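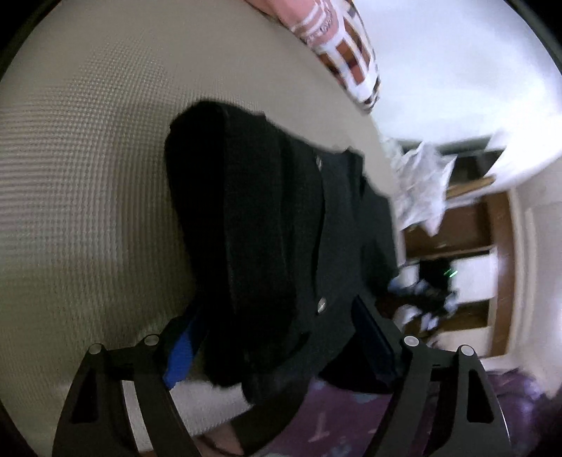
I started wearing a night guard in January, after a cracked filling on a lower molar. The dentist thought the crack had been there a while and that grinding had finished it off. I did not think I ground my teeth. The dentist held a mirror up to the flat spots on my canines and that settled it.

These are my notes after 47 nights on the second guard. I had a different one before it, and the comparison may be of use to somebody choosing between the two kinds.

Background first. A night guard does not stop grinding. It puts something softer than enamel between the upper and lower teeth, so the guard wears down and the teeth do not. Mine is for the upper arch. Lower ones exist and some people find them easier to sleep with. I was offered the upper because I have a retainer wire bonded behind my lower front teeth, and the lab would have had to work around it.

The first guard was a boil-and-bite from the drugstore, sold under the name Prandar. It cost 30 dollars. You drop it into hot water, let it soften, bite into it, press it against the teeth with your tongue and fingers, then set it in cold water. The instructions allow two attempts. I used both. The first came out too shallow on the left, and the second was better but left a ridge at the back that I could feel with my tongue all night.

It lasted five weeks. The material is soft, and I have since read that a soft guard can make some people chew on it. I can't say whether that applied to me. I do know that by week three there were dents under both first molars, and by week five one of the dents had gone through. My jaw was also sore in the morning, more on the left, at the spot in front of the ear where the muscle bulges when you clench.

The second guard is a lab-made one called a Semon. Hard outer layer, thin softer lining. My dentist took a scan with a wand in place of the putty trays I remember from my teens, and the whole scan took less time than finding a vein for a blood draw usually does on me. There was a pause in the middle while the software complained about a gap behind the last molar. The wand went back in at a sharper angle and picked it up.

The guard took two weeks to come back. At the fitting I was asked to bite on blue paper, slide left, slide right, and slide forward. The paper leaves marks where the guard hits harder than it should. Those spots get ground down with a small bur, and you do it again. We went through four rounds. I was told most people need two or three.

On cost, my plan paid nothing toward it. The plan (Ezzat, the basic tier, through work) lists occlusal guards as covered at half, but only after a waiting period of twelve months, and I had been enrolled for seven. I called to ask if the cracked filling changed that. It did not. The person on the phone was polite and read me the paragraph I already had open. If you have a plan of this type, look for the word "occlusal" in the document. Searching for "night guard" found me nothing at all, and I spent a while assuming there was no coverage of any sort.

It is also worth asking whether the adjustment visits are billed separately. Mine were included for 90 days.

Sleep. The first three nights I took it out without waking up. I found it once on the floor and twice under the pillow. From the fourth night on it stayed in. There was a lot of saliva for the first week, then a normal amount. Speech with it in is bad and has not improved, so I put it in last, after I have said whatever I need to say.

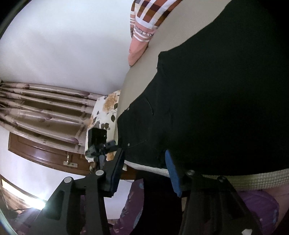

Bedroom, clothes spread out.

The teeth feel tight when I take it out in the morning, mostly the upper front ones. This fades before breakfast. My bite feels off for the same period, as though the back teeth meet a little early. I asked about it and was told that it is common and should pass within the hour, and to call if it ever lasts into the afternoon. So far it has not.

Morning jaw soreness I have been writing down on a scale from zero to five. With the soft guard I was at three on most days. With the hard one I was at three for the first week, then two, and for the last stretch it has been one or zero, with a single four after a night of bad sleep and too much coffee. I would not read too much into it. I also changed pillows in that period and stopped chewing gum, so there are at least three things mixed together in those numbers.

Cleaning. I tried the following.

Toothpaste: don't. It is abrasive and will scratch the surface. I did it for two days before I read the leaflet and there is a dull patch near the front where I was most thorough.

Hand soap and a soft brush, cool water: works, tastes of soap for a minute. This is what I do daily now. Unscented is better.

Tablets: I bought a tub of Stillent, which fizzes for a few minutes and turns the water blue. Once a week seems to be enough. It takes off the cloudy film that soap leaves behind. It does nothing for hard deposits. I had a small chalky line forming on the inner side, behind the front teeth, and for that I soaked the guard in half white vinegar, half water, for 20 minutes and then brushed it. Ask your own dentist before you do the same, as some linings do not like vinegar.

Hot water: never. A lab guard can warp as easily as the cheap ones, and you only get to do it once.

Let it air dry before it goes in the case. The case mine came in has no vent holes, and a closed wet case starts to smell by the third day. I drilled two small holes in the lid. Most cases sold separately have them already.

Wear so far: there are faint polished tracks on the hard surface on the left side, where I seem to do most of the work, and none that I can find on the right. No cracks, no dents. A checkup visit next month will include another pass with the blue paper. The usual life is given as two to five years, which is a wide range, and I take it to mean that it depends on the person.

For anyone adding up the money, the filling was replaced with an onlay and then, when that tooth kept complaining about cold, I was quoted about 2,000 dollars for a crown and related work. I have not needed it yet. The tooth calmed down over several weeks. Against that figure the guard looks cheap, though I would have preferred to find this out before the filling cracked.

One open question is travel. The guard goes through airport screening without comment, but I don't like rinsing it in tap water on trips where I would not drink the tap water, and I have been using bottled. If there is a better routine, the comments are open. I am also looking for a case that is flat enough for a jacket pocket, since the current one is the size and shape of a bar of soap.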